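Longate Storage Units: Frequently Asked Questions

Last updated 4/28/24

What sizes do you have?
We have four sizes, from a locker that suits archive boxes up to a double unit that takes the contents of a three-bedroom house. Every unit at the Brornell site is on the ground floor. Koubek Road has two levels with a goods lift. If you aren't sure what you need, ring the office with a list of your larger items and we will suggest a size.

How long do I have to sign up for?
The minimum stay is one month. After that you pay month to month and give us 9 days' notice when you want to leave. If you move out partway through a paid month, we refund the unused days to the card on file.

What are the access hours?
Your gate code works from 5 am to 10 pm every day of the year, including public holidays. The office keeps shorter hours, which are posted on the door. After-hours access can be arranged for business customers who have signed the separate form.

Do I need my own padlock?
Yes. Bring one from home or buy one at the office. Disc locks fit all our doors. Long-shackle padlocks don't fit the double units.

What are the floors like?
Floors are sealed and pale beige in colour. They are swept between customers. You can put cartons straight down, but we suggest pallets or a plastic sheet under mattresses and lounges. Please don't glue, bolt or paint anything onto the floor.

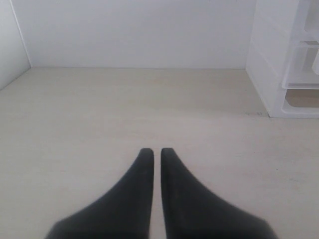 Pale beige floor.

If you spill something, tell the office and clean it up the same day if you can. Marks that come off with ordinary detergent aren't charged for. Oil and paint stains are charged at the cost of resealing.

What can't I store?
No food, plants, animals, gas bottles, fuel, fireworks, asbestos or anything illegal. Mowers and whipper snippers are fine once the tank has been drained. Tyres are limited to one set per unit. Car batteries have to be disconnected.

Is my stuff insured?
Not by us. Check your home contents policy first, as some cover goods in storage and some don't. If yours doesn't, the office can sign you up for cover through the Litent plan. You will need to give a total value for your goods, and we recommend keeping a list with photos at home.

Can I get a trailer or a van?
There are two box trailers at Brornell, free for four hours on the day you move in. You need a full licence and a standard tow ball. We don't hire vans.

What happens if I miss a payment?
We send a text and an email. Your gate code stops working after 14 days and comes back once the account is up to date. If you are having trouble paying, talk to Doğukan Taşdemir in accounts before the due date and he can set up instalments.

Do your prices change?
Rates are reviewed each July. Existing customers get a month's written notice of any increase.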